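Suturing Practical, Handout 4: Handling the Thread and the Tissue
Course notes by Marisa Pace, Hurgate Skills Room

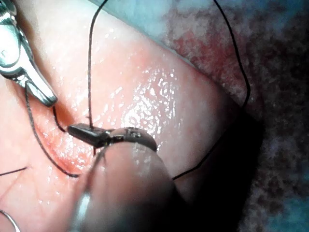
1. Before you begin

Please read these notes before you come to the bench. In the last handout we spoke about the needle. Now we speak about the thread and the tissue, which for most beginners are the harder part.

You will work on a tissue pad. Keep it moist during the whole exercise. A dry pad tears early and the thread drags on it, so you learn the wrong feeling in your hands.

2. Where to take hold

Take a small bite of tissue near the place where the needle will pass, and hold it only as strongly as you need. If you must take hold again, try to use the same place. Each new grip leaves its mark, and the tissue around a puncture is already weakened. Redness at the puncture is a sign to look closer before you pull on anything.

Look also at the shine. On moist tissue the bright spots can hide a fine crease or the entry point of the needle. Change your angle of view a little and look again.

3. Keeping the thread in order

Black thread on pink tissue is easy to see, but several strands lying together are still confusing. Follow each one with your eyes from end to end before you make a loop. Ask yourself which is the tail and which is the long side. In the Poduval notes these are called "short" and "working"; we use the same words.

Let the working strand lie in a wide curve. A tight curve wants to twist, and then it catches on the jaw.

4. Making the loop

a) Rest the tip of the instrument lightly, without pressing into the tissue.
b) Lay the working strand over the jaw, near the tip.
c) Turn the jaw once. For the first throw, turn it twice.
d) Take the tail and draw the two ends apart, low and slowly.
e) Stop when the edges meet. If they become pale, it is too tight.

5. For your record sheet

Write the pad number, the length of the tail after each knot, and any tear longer than 4 mm. Sheets go in the Flultley folder, room 223. Those who missed the May session should also read page 53 of the reader.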